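Zundon FL-2 Field Language Trainer

Product overview | Specifications | Ordering | Support

The Zundon FL-2 is a self-contained language training unit for armed forces, border services and civil defense organizations. It delivers spoken vocabulary, listening drills and supervised speaking tests at sites without a network connection. One unit supports a classroom, a barracks study room or a deployed detachment.

The FL-2 replaces the FL-1. Course cards written for the FL-1 can be read by the FL-2 without conversion. Course cards written for the FL-2 cannot be read by the FL-1.

Application

The unit is intended for personnel who must reach a working level in a second or third language used inside their own area of operations. Typical duties are checkpoint conversation, convoy liaison, medical intake and public notices. It is not a translation device and has no translation mode. Units that need live interpretation should refer to the Drellileck handset page.

Training is built on a core list of 2,000 spoken items per language. Items are grouped by duty and released to the learner in blocks. A block is closed when the learner passes the listening drill and the speaking drill on the same day. Closed blocks return for review at intervals set by the instructor.

Main unit

The main unit is a sealed case with a carrying handle, a front-firing speaker, a status display and a row of headset ports. All controls can be worked with gloves on. The display has a night setting that limits output to dim red. The night setting can be locked by the instructor and does not change when the unit is restarted.

Course material is loaded from a removable card behind the left-hand cover. The unit holds 2 cards. The second slot can be used for another language or for a backup copy of learner records. Cards may be exchanged while the unit is on, provided no drill is running. If a card is removed during a drill, the drill is marked void and must be repeated.

Learner records

Each learner is identified by a service number and a four-digit code. Names are not stored. The unit holds records for 300 learners. When the limit is reached, the oldest closed record must be exported or deleted before a new learner can be enrolled.

Records are exported to card in plain comma-separated form. Fields are service number, language, block, drill type, score and attempt. Times are stored in 24-hour format using the clock in the main unit. The clock has no automatic daylight saving change and should be set by hand.

Speaking drills

The learner hears a prompt, responds through the headset microphone and receives a pass or repeat result. Scoring is made against recordings from several adult speakers of each language, with regional variants where these are supplied on the card. The pass threshold is set by the instructor for each block. The factory setting is suitable for learners with no previous study.

Background noise affects the result. Speaking drills should be run indoors or inside a closed vehicle with the engine off. Listening drills can be run in any location.

Specifications

Learner records: 300
Core items per language: 2,000
Card slots: 2
Audio storage per card: 125 hours
Headset connection: wired, locking
Network connection: none
Wireless transmitter: none
Power input: vehicle supply or mains adapter (included)
Display: monochrome, with night setting
Housing: sealed, impact resistant
Housing color: olive or sand
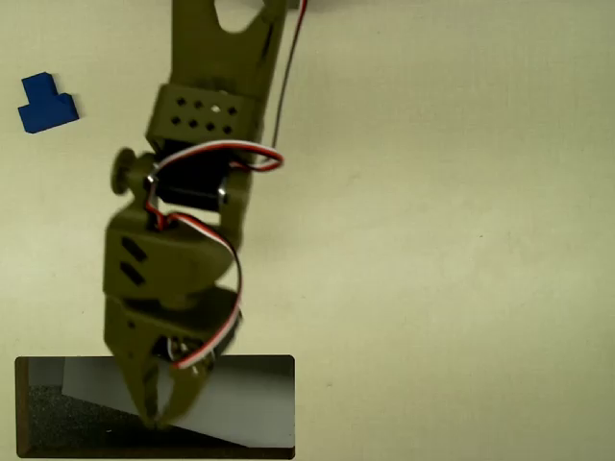 Housing color must be stated on the order. The case, handle and card covers are molded in colored plastic and are not painted, so a scratch does not expose a second color. Small differences in shade between production batches are normal and are not covered by the warranty. Olive is a muted, matte green with some khaki in it, and headset cables and port covers are black with either housing. Sand is a paler finish and shows dust less readily. Replacement covers are stocked in both colors. Special colors are not available.

Accessories

Baluyot headset, wired, single ear, with boom microphone
Baluyot headset, wired, both ears, with boom microphone
Blank course card
Instructor key
Vehicle mounting plate
Gondier transit case, with foam insert for one main unit and its headsets
Replacement card cover, left or right

The Gondier transit case is required for air shipment. Main units returned for service without a transit case are accepted, but damage in transit is charged to the sender.

Maintenance

Wipe the housing with a damp cloth. Do not use fuel, solvent or alcohol on the display window. Inspect the card cover seals at each card change and replace any seal that is cut or flattened. Headset ear pads are consumable parts. The clock battery can be replaced by the unit armorer or signals technician using a standard cross-head screwdriver.

There are no other user-serviceable parts. Opening the main housing breaks the seal label and ends the warranty.

Ordering

Orders are accepted from government bodies and their appointed contractors. An end-user statement must accompany the first order. State the quantity, the housing color, the course languages and the headset type. Course cards are priced separately by language and are supplied with an instructor booklet in English.

Orders for 125 or more main units are quoted individually. The service desk is closed on Sunday. Requests received while the desk is closed are handled in order of receipt.

Related products: FL-2 Instructor Key, Drellileck handset, Gondier transit case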